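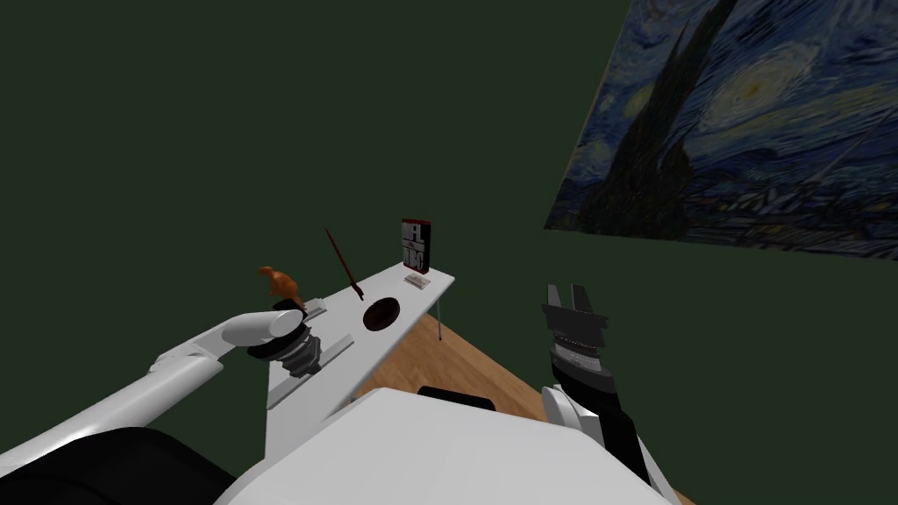
February 25, 2022
Editing room, Drurgate

Subtitles for "Vallirora", second day. Present: me, Eyerusalem Gidey, and Robel Moges after lunch.

The film is 144 minutes long and the mother says very little in it, so each line of hers has to be right. Yesterday we stopped at the school meeting. Today I watched it again from the beginning without sound, only reading, and I found that my text makes the teacher too polite. In the original he is tired and a little rude to the boy. I changed 7 lines. Eyerusalem agrees with all except the one on the staircase, where she wants to keep the word "lazy". I think she is right, I will put it back on Monday.

Timing: reel 2 was late against the picture after the rain song. Robel checked it and the fault was in the file from Mészáros, not in our list. He has written to them. Until the new file comes, do not touch anything after the song.

The song itself — do we translate it or not? Anil Bangera says the audience will lose the meaning if we leave it. I would prefer to leave the first verse without text, so that people can look at the boy's face, and begin with the second verse. We tried two versions and did not decide.

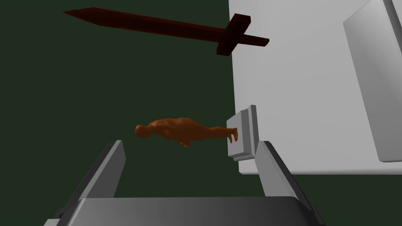
Gripper, seen from behind the fingers.

Other small things. The grandfather's proverb about the goat has no good English form. Lemlem Wako proposed "a goat does not ask the road", which I like, but it needs two seconds more than we have. Names of the sisters must be spelled the same everywhere (I found two spellings, my mistake).

Drullik asks again for the short synopsis. I wrote one paragraph and took out the ending, as in August they were angry that we told it.

To do: staircase line, second verse, send synopsis to Jamshid Kordestani for reading.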